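Proyectos > Segundo curso > Taller de investigación > Memorias finales

El ruido de fondo: cómo suena estudiar en nuestra escuela

Memoria final del proyecto
Autor: Teodor Sjöberg

14 comentarios 32 veces compartido

Todo empezó con una queja mía en la biblioteca, y lo cuento porque creo que explica bastante bien el tono de este trabajo. Llevaba toda la tarde intentando terminar un resumen de Historia y no pasaba del segundo párrafo, mientras mi compañera de mesa, con el mismo murmullo alrededor, escribía tan tranquila. Le pregunté cómo lo hacía y me contestó que en su casa, con el silencio absoluto de su cuarto, no era capaz de estudiar ni diez minutos seguidos. Me quedé pensando en aquello durante todo el camino de vuelta – y al llegar ya tenía más o menos el tema del proyecto.

La pregunta que me hice fue sencilla: ¿qué sonidos acompañan a los alumnos de la escuela cuando estudian, y cómo los viven? No pretendía demostrar que el ruido es malo ni que la música ayuda, porque sobre eso hay mucho escrito por gente que sabe bastante más que yo. Quería escuchar a mis compañeros y, de paso, escuchar el edificio.

Cómo lo hice

Repartí un cuestionario en las clases de primero y segundo y recogí 90 respuestas, que para mí son muchísimas (tuve que leerlas todas en la mesa de la cocina, con mi familia cenando en una esquina). El cuestionario tenía 6 preguntas, casi todas abiertas. En la tutoría me avisaron de que las preguntas abiertas dan mucho trabajo después, y así fue, pero también me dieron las mejores frases de esta memoria, de modo que volvería a hacerlo.

Además llevé un diario de escucha durante el mes de marzo. Consistía en sentarme en un lugar de la escuela, cerrar el portátil y apuntar a mano lo que oía durante unos 25 minutos. Elegí la biblioteca, el pasillo del ala Grala, la cafetería, el aula grande del edificio Lundgren y los talleres. Quise incluir también el patio, pero los días que había reservado para eso llovió, y mis apuntes del patio son un papel arrugado donde solo se lee «lluvia, puerta, lluvia».

Por último hice entrevistas cortas a varios compañeros y a una profesora de música, que me prestó un libro sobre paisajes sonoros y me enseñó a distinguir entre el sonido que se escucha y el que simplemente está ahí. Esa distinción me sirvió para ordenar todo lo que vino después.

Lo que encontré

De las personas que respondieron, 40 dijeron que prefieren estudiar con algún sonido elegido por ellas: música, una grabación de lluvia, la radio de fondo. El resto se repartía entre quienes buscan silencio y quienes escribieron que depende, y yo, que soy de los que dependen, les entiendo perfectamente.

Lo que más me llamó la atención fue la palabra «elegido». Casi todas las respuestas molestas hablaban de sonidos que otra persona había decidido: el teléfono de alguien, una conversación a media voz, las sillas del piso de arriba. Una alumna de primero escribió que la conversación en voz baja le molesta más que los gritos, porque sin querer intenta entender lo que dicen. Leí esa respuesta en voz alta en casa y mi madre dijo que a ella le pasa igual en el autobús.

La cafetería, que yo esperaba encontrar en todos los cuestionarios como el peor sitio, salió bastante bien parada. Varios compañeros van allí precisamente a repasar antes de un examen. Dicen que el ruido es tan continuo que se vuelve una especie de manta – la imagen es de uno de ellos, no mía, y me parece preciosa. En cambio el pasillo de Grala, que es mucho más tranquilo, recibió quejas por sus puertas. En mi diario tengo apuntado lo mismo: largos ratos sin nada y, de repente, un portazo que me hacía perder el hilo.

El aula grande de Lundgren merece un párrafo aparte. Tiene un zumbido bajo que viene de la ventilación y que yo, después de dos años de clases allí, no había oído nunca. Lo descubrí en la tercera sesión del diario y desde entonces no puedo dejar de oírlo, cosa que mis amigos me reprochan porque se lo he contagiado.

En los talleres me senté un rato largo, con la libreta en las rodillas, y fue la sesión en la que más escribí.
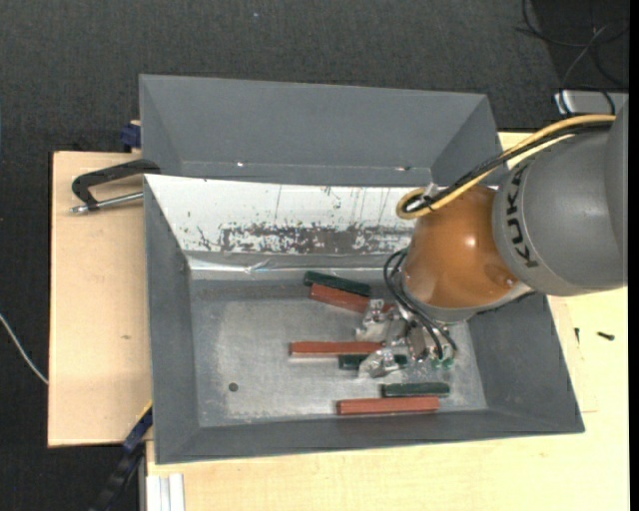

Pregunté después a varios alumnos que pasan allí muchas horas y casi todos coincidieron en que un sonido con ritmo se soporta mejor que uno que llega sin avisar. Un chico de segundo me contó que hace los ejercicios de matemáticas en un rincón del taller porque allí todo el mundo está a lo suyo y él se concentra por imitación. No sé si eso se puede llamar un hallazgo, pero lo dejé en la memoria porque me gustó mucho cómo lo contaba.

Dificultades

La principal fue que yo también hago ruido. En la primera sesión anoté el roce de mi propio bolígrafo, mi silla y mi estómago, y tardé en aprender a descontarme. También intenté medir el volumen con Skorkance, una aplicación gratuita para el teléfono, pero los valores cambiaban mucho según dónde apoyara el aparato y al final decidí no usarlos.

Agradecimientos y siguiente paso

Doy las gracias a todos los que respondieron, incluso a quien escribió «me molesta este cuestionario». En la escuela de Okdale, con la que hacemos el intercambio de primavera, quieren repartir las mismas preguntas, y ya les he mandado la hoja traducida. Les he pedido que vayan también a su patio, a ver si tienen mejor suerte con el tiempo.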